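May 20, 2021

Day 13 of the capsule wardrobe and I still don't believe in it. The Tondholm booklet says a grown adult can dress for a year out of 40 items, socks not included, which strikes me as a cheat straight away. Whoever wrote it has never cleaned out a gutter or been to a christening in sleet.

I got the bags down again this morning. Since January I have given away or sold 52 things, so the booklet would be proud of me, and I have missed at least three of them.

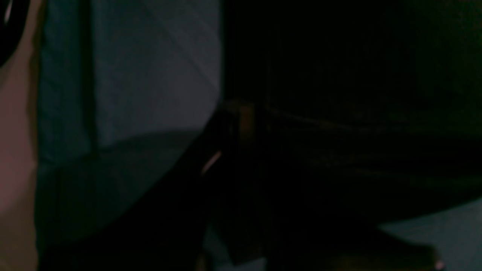
Colour is where I really part company with these people. You are meant to pick a "calm base" and stick to it, and the base is always the same wishy-washy range, grey-blue, a bit of teal, a dusty pinkish beige if you're feeling wild. Pale grey-blue like the big flat panel in the photo is fine to look at. I just don't want to wear it to the shops every day until I die. My red cardigan stays, whatever page nine says.

Then there is the black T-shirt question. Groltik want a silly price for one that they claim will last 100 washes. Who counted? Mine came from the market, cost next to nothing, and has gone at the hem and nowhere else. The folding advice is no better. Thirds, then thirds again, then stood on end in the drawer like toast. I gave up halfway.

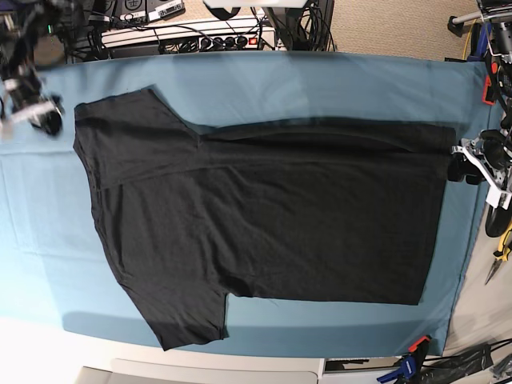
My sister rang at lunch and told me I was missing the point, that it's meant to save you thinking in the morning and she hasn't stood dithering at her wardrobe for months. She has a uniform for work, so I'm not sure that proves much. I said so and it didn't go down well.

Left to decide, before I lose interest:

1. The Falcão boots. They pinch, but they were dear. Wear them twice more and then be strict.

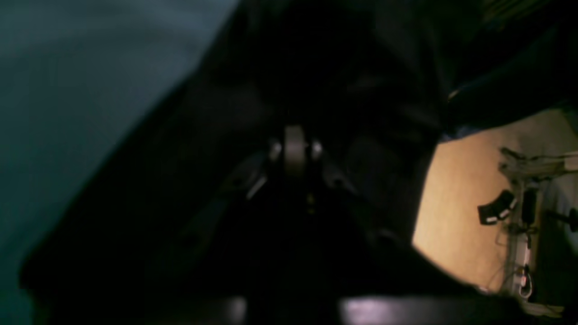 2. The Oltar raincoat. The booklet would count it as outerwear and make me drop the parka. No.

3. Pyjamas. Do they count? Can't find it in the index.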